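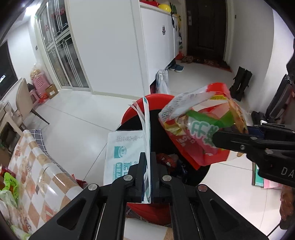

Snack wrappers and the red bin, one gripper in each hand.

From: Emiliano Zabala
To: Curden list
Subject: Re: Home visit, what did you see?

Julián Arroyo wrote:
> I couldn't make the Bromavton visit and I have to decide this
> month if our group goes to the next one. Was it a real apartment
> or a set? Did they let people try the grippers? And is there
> anything in it for those of us who only have one arm on the bench?

Julián,

It was a home, with slippers by the front door and a suitcase against the wall. I liked that. Most demos I go to have one block on a bare table.

The task was clearing up after snacks. You hold a gripper in each hand, close it on a wrapper, carry it over and let go above the bin. The bin has a black liner. Figueroa ran the session and talked us through it, then we took turns. My turn was 18 minutes and my wrists felt it the next morning, so bring someone to swap with.

Empty wrappers are harder than they sound. They fold when the fingers close and hang down in a shape you didn't plan on. I kept coming in too high and getting only a corner. Figueroa's advice was to slow down for the last inch and keep the wrist still until the fingers are shut.
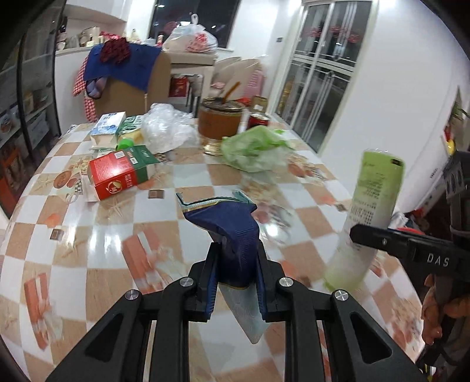 The table gives you plenty to work around, too. There were boxes lying on it, a big glass jar with a straw in it, and a shiny checkered cloth that reflects the ceiling light. I asked if they ever clear it first. Figueroa said no, the clutter stays, and they move things between runs so that no two are alike. They had 374 runs saved when we got there and want 1,000 by October.

On your last question - yes, I think so. One person in our group used only the right gripper and did fine with the bin part. Two hands matter more when something has to be held and opened. If you have one arm, ask for the single-hand runs. They keep them in a separate folder.

What I didn't get to see was a robot doing the same job. That part is at Rarkow and needs a separate sign-up, limited to 50 people. I've put my name down. Write to Figueroa soon if you want in.

Emiliano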